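Notes of the kit review meeting, Graretgate workshop, December

**Chair:** Hortensia Yupanqui
**Started:** 2.15 pm

## 1. Notes of last meeting

Agreed, with one correction: the Stirnavik quote was for the arm only, without the gripper board.

## 2. Lerkano desk arm

The Lerkano kit is on offer to us at 3,548 for the class set, printed parts and servos included. Hortensia went through the sorting task we would use it for, which is moving small items from the sheet to a divided tray.

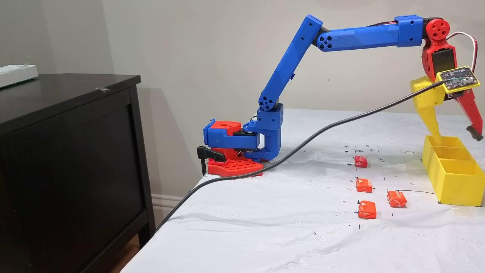
*Lerkano arm clamped to the table, with wrapped sweets and the yellow tray.*

The table clamp was liked. It was asked whether the long cable to the gripper board could be swapped for a shorter one. Hortensia to ask the supplier.

Build time is given as some 18 hours for a beginner. The meeting thought this was low and would like it checked with another buyer.

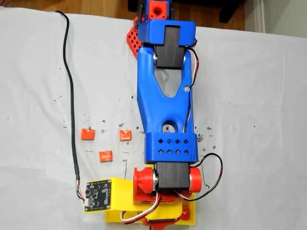

*Arm from overhead, orange pieces on the marked sheet to its left.*

Wiring was discussed next. The servo leads follow the arm link and loop out at the joint. Ferreira, who quoted for spares, can supply replacement leads in packs of 100. Agreed that one pack would do for the first year.
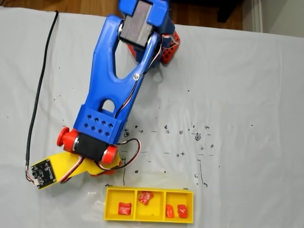 The instruction book runs to 131 pages and was thought clear up to the calibration chapter, which assumes people have used a similar arm before. A one-page crib sheet is needed before any class starts. It should cover setting the zero position, naming the ports and stopping the arm safely.

## 3. Stirnavik

No revised quote received. Item held over. If nothing arrives before the next meeting we go ahead without it.
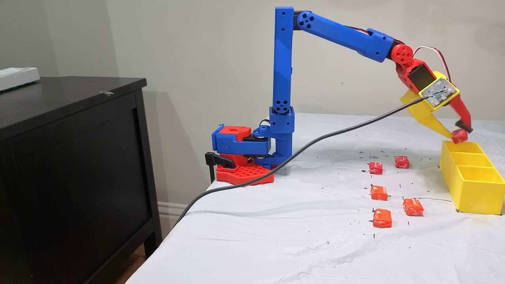
Storage was raised under this item. Either kit would have to share the tall cupboard, and the lower shelf needs clearing first.

## 4. Actions

- Hortensia: cable length and spare gripper jaws, Lerkano
- Hortensia: confirm price of leads with Ferreira
- Crib sheet: first draft to next meeting, author to be agreed

Closed at 3.40 pm.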